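Clevstead Oval Bath Mat, White

Home > Bathroom > Mats > Clevstead Oval

Product code: 1791
Pack size: single
Stock: 33 in the Pradwood warehouse

We stock seven bath mats at Wike and we don't love all of them. The Clevstead is one we argued over before it went on the site. It's a plain white oval with a regular pattern of small dark holes, and it will not make a tired bathroom look new. Neither will any other mat, whatever the box says.

The maker's leaflet calls it "the last bath mat you will ever buy". We've left that line off our own label. What we can tell you is that it suits a polished floor in grey or white, it has no fringe to go stringy, and you can pick it up by the edge without getting down on your knees for long.

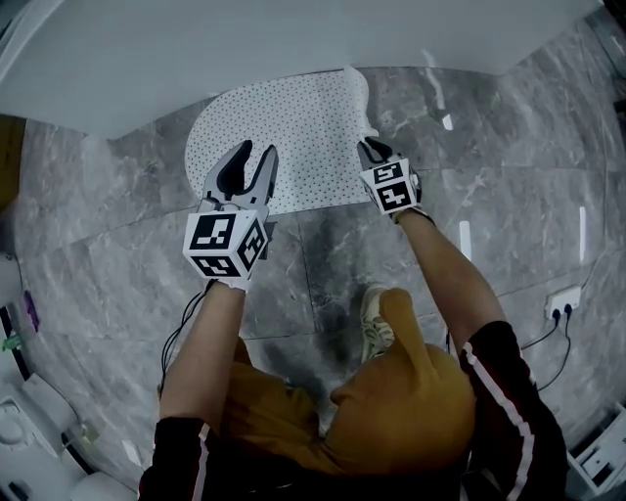 White perforated mat on grey marble tile, one edge raised.

Where it goes

This is a mat for the floor beside the bath. It is not sold for use inside the tub or on a shower tray, so please don't buy it for that. If you want something to stand on in the water, look at the Grulik range instead, and read the reviews first, as they are mixed.

Lay it with the long side following the bath. If your bath has an overhanging rim you can slide the mat a little way under, but leave enough showing to put both feet on. Square it up by eye. With tiles laid on the diagonal, don't try to line it up with the grout or you will be there all evening. 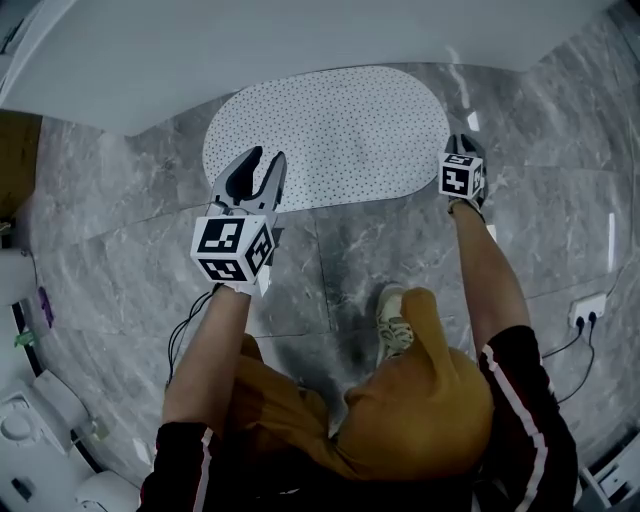
Grip

The leaflet says "non-slip". We'd say "slips less". Polished marble is about the worst surface you can put any mat on, and a mat laid over a puddle will move. Wipe the floor, put the mat down, press on it with your hand and try to push it sideways. If it shifts, dry underneath and try again. If it still shifts, send it back.

Cleaning

Shake it out, rinse both sides and hang it over the edge of the bath. The holes collect hair and talc sooner than you would think. An old toothbrush gets most of it out. We can't promise it will stay this white.

What buyers told us

"Does the job. Shows every footprint." Lizelle Mabaso

"Took a star off for the leaflet. The mat itself is fine and I've bought a second for upstairs." Chang-ho Bae

Average score 3.9 from 205 ratings. Ratings left without a written review are included.

Returns

Unused mats can come back in the original sleeve. Used ones only if there's a fault, and we will ask for a photo. Outer sleeves are often creased by the courier, which we don't count as a fault.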